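# A small party in a local election: the campaign of Malcolm Pilkington in Willar

## 1. Why I chose this subject

In my country, local elections are decided mostly by national parties, and few people know the name of their candidate. When I came to study in Willar I was surprised that a man without any party could win a seat on the town council. For this project I wanted to understand how Malcolm Pilkington did it, and if his campaign was really different from the campaigns of the other candidates in Ackroyd ward.

## 2. Method

I interviewed 11 residents of the ward and collected all the leaflets which I could find. I also read 50 letters and articles in the local newspaper, starting from July, when Pilkington announced that he would stand. He answered my questions by e-mail, but his answers were short. The interviews were made in English and I wrote them down the same evening. My sample is small and it contains too many retired people, so I do not use percentages in this report.

I did the sorting of the newspaper material in the study room of our faculty, where the tables are large enough to put many cuttings side by side.
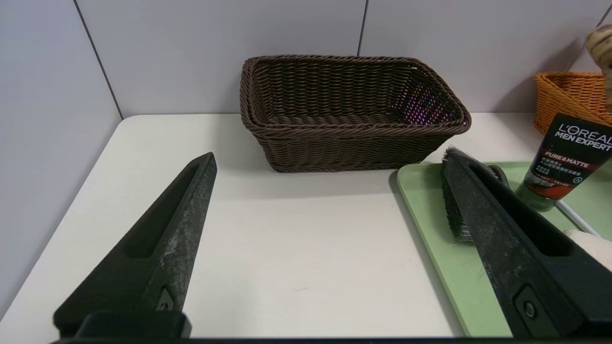 *Fig. 1. White table with rounded corner.*

I gave each article one main topic: buses, housing, parking or the person of the candidate. When an article had two topics I took the one in the headline.

## 3. Results

The bus to Jistel was the most frequent topic by far. The council had planned to stop the evening service, and Pilkington spoke against this in every leaflet. The two party candidates mentioned it only in the last 3 weeks. Eight of the residents named the bus before I asked about it.

Housing was less important than I had expected. One woman told me that "they all promise houses", and she could not remember who had promised what.

The articles about the person of the candidate were mostly friendly. Some letters, however, criticised that he had no group behind him and therefore could not change the budget.

## 4. Discussion

I think that the bus gave him a clear subject, and that the parties noticed it too late. It is also possible that he would have won without it, as he was already known from the school board. My interviews cannot separate these two reasons. It would be useful to repeat the work in a ward where an independent candidate lost.

For the transcripts I used the program Worka. The full list of articles is in Appendix B.

Submitted on Wednesday, December 21, 2022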